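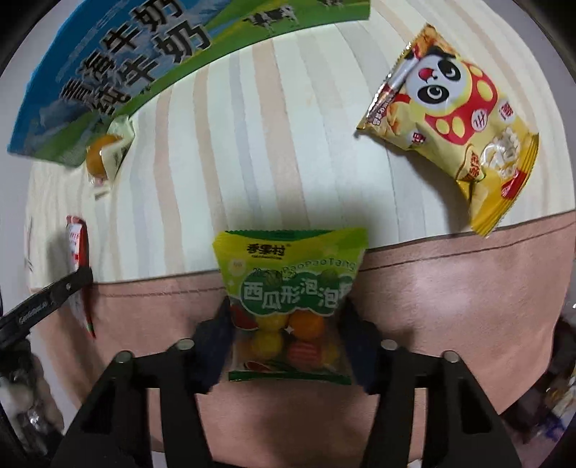

Packing mixed snacks into a reused carton

Use a single-wall carton with all four top flaps intact. A milk carton box is a convenient size. Lay everything out on a bed or table first and sort by shape.

1. Tape the bottom seam and run a second strip across it.
2. Stand tall bags upright toward the middle and back. Crimped edges go up.
3. Place boxed items against a side wall, label outward.
4. Fill the front with small bags. Gumballs and other hard candy should sit beside soft pastry, never on top of it.
5. Keep single wrapped pieces out until last. They drop into the gaps.
6. Weigh before sealing. The carton adds 286 g on the Gorton scale used for this page; tare it first. 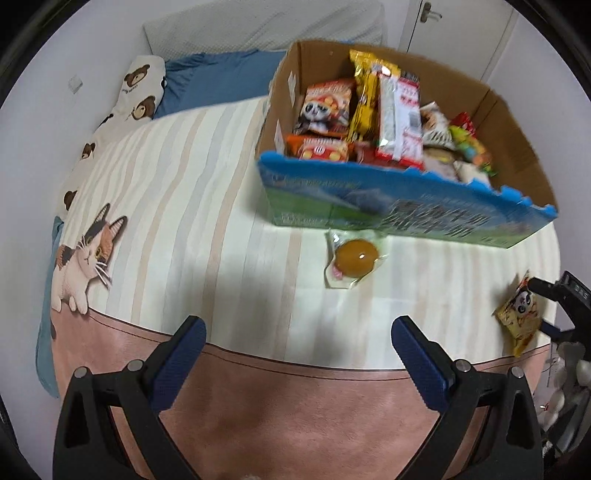 Baloyi writes that step 5 wastes time, and that loose pieces should go into one zip bag before anything else is packed. That works if the bag is left partly flat. A full one takes up the space of a large snack bag.

Close the short flaps, then the long ones. If the lid rises more than 2 cm, take out one tall bag and lay it across the top. Tape the center seam and write the contents on one end.

Revised Mon 10 July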